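**Delayed auditory feedback** (DAF for short) is a way of letting someone hear their own voice a fraction of a second late while they talk. It gets used in speech therapy, mostly with people who stutter, and also with some people who have Parkinson's disease and talk too fast to be understood. I've stuttered since grade school and I've worn one of these gadgets on and off for years, so this entry leans on what it's like from the inside. The other entries in this wiki are drier, and you're welcome to go read those first!

Last changed Tuesday, September 8, 2020.

## How it works

You need a microphone, something that holds the sound back for a moment, and headphones or an earpiece. You say "banana" and you hear "banana" just behind yourself, like a bad phone connection where your own voice comes back down the line. The old units were tape machines: the sound was recorded at one head and played back at another, and the distance between the heads (plus the tape speed) set the delay. Then came small electronic boxes you clipped to a belt, then in-ear devices that look a lot like hearing aids, and now phone apps that do the same thing with the earbuds you already own.

The delay is measured in milliseconds. When I got my first clip-on box my therapist set it to 100 and told me to leave it alone for a month. I did not leave it alone. I eventually settled at 80 for phone calls and 90 for reading out loud, and I couldn't give you a scientific reason for either one. Longer delays pull most people's speech way down, so you start stretching your vowels whether you mean to or not. Shorter ones are easier to live with and sound more natural to whoever is listening.

A close cousin is **frequency-altered feedback**, where your voice comes back higher or lower instead of late. Many devices do both together. Set high, you get a sort of cartoon mouse reading along with you, and I have never gotten used to it.

## What it does to people who don't stutter

This is the part everybody wants to try at parties. Put a fluent speaker on a long enough delay and a lot of them fall apart - they slur, repeat syllables, get louder, or just stop and laugh. Researchers noticed this back in the middle of the last century, and for a while it was called "artificial stuttering." Most people who write about it now are careful with that name, as the repeats fluent speakers make under delay don't behave quite like real stuttering. I'd go further and say they don't feel like it either, judging from the friends I've strapped in. They were confused. They weren't stuck, and they certainly weren't seeing the word coming three sentences ahead and planning a way around it.

How badly people are thrown varies a lot. Some fluent speakers sail right through by ignoring their ears and going by the feel of their mouth. Musicians I know say the trick is the same as playing in a big echoing church.

There's also a jamming version of the idea, where a directional speaker throws a person's voice back at them from across a room to make them stop talking. It's a neat piece of engineering and I hope it never comes to my neighborhood.

## Why it might help

There isn't one agreed explanation, so take these as the ideas you'll run into:

- **It slows you down.** Talking slowly helps many people who stutter, and a long delay more or less forces it. The trouble is that some people get smoother on short delays too, at normal speed, so slowing can't be all of it.
- **It's like talking along with somebody.** Plenty of us are fluent when we read in chorus, and a late copy of your own voice may be a second speaker of a kind. This one matches my own experience best. With the earpiece in I feel accompanied.
- **It changes how the brain checks its own speech.** The theory goes that the link between planning sounds and hearing them works differently in people who stutter, and messing with the hearing side shakes something loose.

I've seen people argue hotly for each of these. They could all be partly right.

## Does it last?

The honest state of things is mixed. Reading aloud in a quiet room is where the effect looks strongest, and that's also the easiest thing to test. Conversation is harder on it, and so is noise. Some users get a big change the minute they switch on, some get a little, and some get nothing at all except a headache. For a good share of the people who benefit, the effect wears thin over months of daily use, or goes away when the device comes out of the ear. Studies tend to be small, and follow-up tends to be short.

My own case, for what it's worth: the first week was amazing. I called the pharmacy, the bank and my aunt, all in one afternoon, just because I could. By the second winter I'd say it took the edge off blocks on open vowels and did very little for words starting with K, and my last name starts with K. I still put it in for long calls.

Most speech-language pathologists I've dealt with treat DAF as a piece of a larger plan. You learn a slower, more connected way of speaking with the delay on, then the delay is shortened step by step, and finally you try to carry the new pattern around without it. Used like that it's closer to training wheels than to eyeglasses, and a therapist who hands you one and says goodbye is skipping the work.

## Parkinson's and cluttering

Some people with Parkinson's disease speak in fast, quiet rushes that run together, and a delay can slow those rushes down enough for a listener to keep up. It seems to depend a lot on the person. Holding a small box and working tiny buttons can be a real problem if your hands shake, so the larger, uglier units are often the better buy.

Cluttering (rapid, jumbled speech, often in people who don't notice they're doing it) gets treated with DAF as well. The evidence is thinner there. A man in my support group who clutters likes to set his delay very long and use it only for practice, reading the sports page until he's sick of it.

## Devices

I only list things that I or somebody in my group has really used. I have no deal with any of these makers.

**Nuchit** is a phone app. Delay and pitch are on two sliders, and it remembers your settings between calls. It needs wired earbuds - wireless ones add a lag of their own, on top of the one you asked for, and you have no idea what your total is. The free version cuts out after 26 minutes, an odd number that has caught me mid-sentence more than once.

**Urnon** makes the clip-on box I started with. It's sturdy and dumb in the best way, with a wheel for volume, a wheel for delay and a battery door that a child could open. The microphone picks up shirt rustle, so clip it high. They've changed the cable since mine and I'm told the new one frays less.

**Trimesent** is the in-ear one. It's nearly invisible and it costs a painful amount of money, and insurance coverage in my experience comes down to who picks up the phone. In a restaurant it delays the whole restaurant. You hear forks twice.

**Nindlow** is a desktop unit meant for clinics, with two headphone jacks so the therapist can listen in. You won't want it at home unless you run sessions there.

## Practical notes

Start in a quiet room with something boring to read. Keep the volume just loud enough to hear the delayed voice over the one in your own head (bone conduction means you'll always hear both). Ten minutes is plenty at first. If you feel dizzy or irritable, take it off - that's common, and it usually fades.

Tell the people you live with. My family thought I was ignoring them, and with the volume up I sort of was.

Kids are a separate question. Early stuttering often clears up by itself or with other kinds of therapy, and most clinicians I've met don't reach for DAF with little ones. Ask somebody who treats children and don't go by a wiki page written by a grown-up with an earpiece.

## Common mix-ups

DAF isn't the same as **sidetone**, the faint live copy of your voice that a telephone plays back so the line doesn't sound dead. It also isn't a **metronome** device, which gives you a beat to speak on and has nothing to do with your own voice. And it isn't masking noise, where a buzz covers your voice completely. That last one was popular once and my old clinic still had a masker in a drawer, which I tried, and which sounded like a lawn mower two yards over.

## Gallery

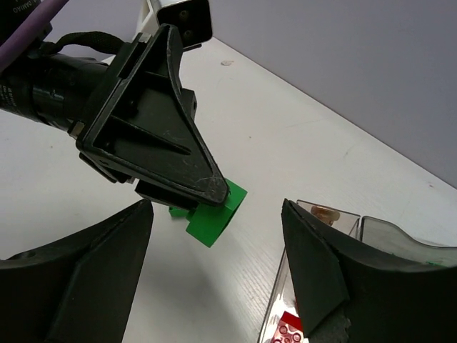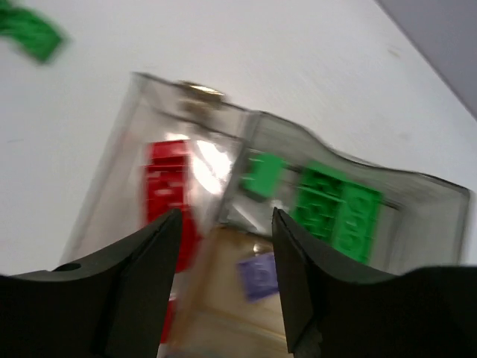
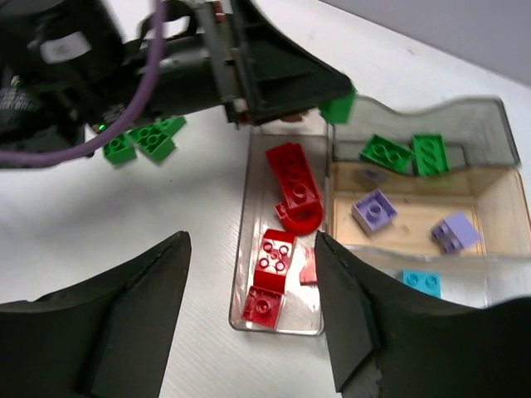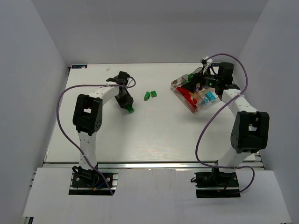

*Black grippers at a white work surface. A green brick is being held in the third and fourth pictures.*

## See also

- Choral reading
- Cluttering
- Frequency-altered feedback
- Phone calls, tips for (this one gets a big update in October, once I've typed up my group's notes)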